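The Toilet Paper Test

I have a closet in my hallway that I'd describe as a landslide waiting for a doorknob. Twelve-packs get ripped open, rolls get tossed in, and every few weeks I get hit on the foot by something two-ply. So when my editor asked if I wanted to go see whether robots can do housework yet, I knew exactly which chore I wanted to ask about. Let the others write about laundry folding (everybody writes about laundry folding!). I wanted to see a machine put away the toilet paper.
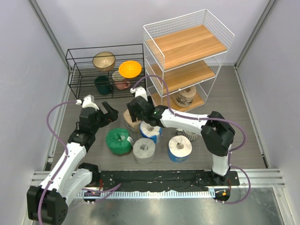 ONVILLE, November 29, 2018

The Silness workshop sits behind a tire place, and I drove past it twice. Régis Lemaire met me at the door with coffee and a warning that I was going to be bored. He was wrong, but I see why he says it to people. The task is rolls on the floor, rolls to go on a shelf, two arms to do it. My nephew could finish before his cartoon came back from the break.

What I hadn't thought about is how many different things "a roll" can be. Some come in bright green wrapping, some in blue, some in plain brown paper, and a few have the paper tucked down into the hole in the middle. I pick all of those up the same way and never give it a thought. For a gripper, Régis says, slick plastic and crumply paper are two separate problems, and a roll you squeeze too hard comes out shaped like a bean.

Then there's the shelf. It's a white wire unit with wooden boards, set at an angle, and I asked if somebody had bumped it. "Does your shelf at home face perfectly forward?" Régis said. Mine is held up by a paint can, so I let that go.

I pulled up a stool and stayed all morning. The arms are slow. They reach, they stop, they seem to think it over, and you find yourself leaning in your seat as if that would help. I also found myself rooting for them, out loud at one point - I'm told this is common. There's a second rack in there too, a black one with bowls and mugs on it, and I spent a good part of the morning waiting for an elbow to swing into the orange bowl.

Inès Moulin keeps the tally. Her current log has 511 attempts in it, and 184 of those ended with every roll where it belonged and no help from a person. I did the math on the back of my parking stub and it's a little better than one in three. I made some kind of face. She told me that in February the same log was mostly the word "dropped."

She was also frank about the stuff that still goes wrong. A roll stands too close to its neighbor and the fingers can't get in between. Or the arm gets the roll up fine and then clips the board on the way in. The two arms have to stay out of each other's way as well, and that sounds easy until you've tried cooking in a small kitchen with my sister.
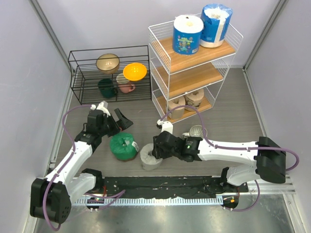
So, should you clear out the closet?

Not this year. I put the same question to a fellow at Zarngate, a warehouse outfit over in Fleury that has been shopping for something to restock its supply rooms. He told me he'd sign tomorrow for a machine that got it right 50 times in a row. Inès laughed when I passed that along, then wrote the number on her whiteboard.

My own bar is a lot lower. I'd take one that drops a few, as long as it picks them back up while I'm at work. Régis figures a home version would want a good clear stretch of floor to work in, and my hallway doesn't have that, on account of the toilet paper.

I drove home and opened the closet carefully. Then I spent two minutes lining up what was in there, green with green, blue with blue, and I have to say it looked pretty sharp until Saturday.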